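Why Do Bottles Have Such Different Tops?

Go look in your bathroom. Or under the kitchen sink (ask first!). Pump bottles, squeeze bottles, screw caps, flip caps. All of them hold something runny, and all of them let it out a different way. How come?

Short answer: thick stuff and thin stuff don't move the same. Long answer, keep reading.

Thick or thin?

Water is thin. Tip the bottle and out it goes, all over your shirt if you're not careful. Honey is thick. Tip the jar and wait. And wait.

Scientists have a word for how thick a runny thing is: viscosity. Say it like this, vis-KOSS-it-ee. Honey has high viscosity. Water has low viscosity. Honey can be 2,000 times thicker than water or even more, depending on the honey and how warm your kitchen is. Cold honey is the slowest of all.

Shampoo, lotion, ketchup and hand soap are all somewhere in the middle. Too thick to pour nicely. Too runny to pick up with your fingers. So they need some help getting out.

The screw cap

The simplest one. Look at the neck of a water bottle with the cap off. See the raised line going around and around? That's called a thread. There's a matching one inside the cap. Turn the cap and the two threads slide along each other and pull the cap down tight.

A screw is really just a ramp wrapped around a pole. Try it! Cut a paper triangle, roll it around a pencil, and look at the long edge. Ramp. Spiral. Same thing.

Screw caps are great for thin stuff. Tight seal, no drips in your backpack.

The squeeze bottle

Squeeze the sides and the space inside gets smaller. The stuff in there has to go somewhere, and the only way out is the hole. So out it comes.

Now let go. The bottle pops back to its old shape and sucks air in through the same hole. Sometimes you can here it, a rude little noise. (Ketchup is the best at this.)

Small hole, small squirt. Big hole, big splat.

Tip: store a squeeze bottle upside down if it's nearly empty and the cap is flat. Gravity moves the last bit down to the hole for you. It might take a while. Viscosity again!

The pump

My favorite. There's a whole machine hiding in there.

Under the part you push there's a little tube called the chamber. It has a spring, and a kind of door at the bottom. Often the door is a tiny ball, which sits in a hole like a plug. Then a long straw goes down to the bottom of the bottle.

Push down. The chamber gets smaller, the ball gets pressed into its hole, and the soap can't go back down. Only way is up and out the spout. Onto your hand.

Let go. The spring lifts the top back up. Now there's extra room in the chamber, so soap gets pushed up the straw, past the ball, and fills it. Ready for next time.

That door is called a one-way valve. Your heart has valves too, 4 of them. Same idea, keep stuff going the right way.

Why does a new pump need so many pushes before anything happens? The chamber is full of air. You have to pump the air out first. Count your pushes next time you open a new one. Ours took 7.

And the last bit of soap at the bottom? The straw can't quite reach it. Take the top off and tip it out, don't waste it.

Spot the tops

Any shelf or table will do for a bottle hunt. Check the back row too, thats where the pumps like to hide.

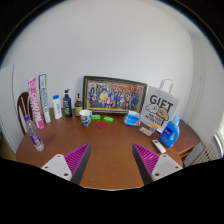
Screw caps, squeezers, pumps? Two of the bottles at the back have black pump tops.

Try it yourself: the great drip race

You need:
a plate or tray
2 or more runny things (water, dish soap, syrup, ketchup)
a spoon
an old towel

What to do:
Put one small blob of each thing in a row along the top of the plate. Tip the plate up slowly. Watch. Who gets to the bottom first? Who doesn't move at all?

Guess BEFORE you tip. Write it down so you can't cheat.

Then put the syrup in the fridge for 5 minutes and race again. Slower? Try longer, see what changes. Wash your hands and the plate after, and no tasting anything from the bathroom.

Words to know

Viscosity: how thick a runny thing is
Thread: the spiral line on a screw or a bottle neck
Valve: a door that lets stuff go one way
Chamber: a small closed space

Next time on Brilska Kids: why does toothpaste come out in stripes?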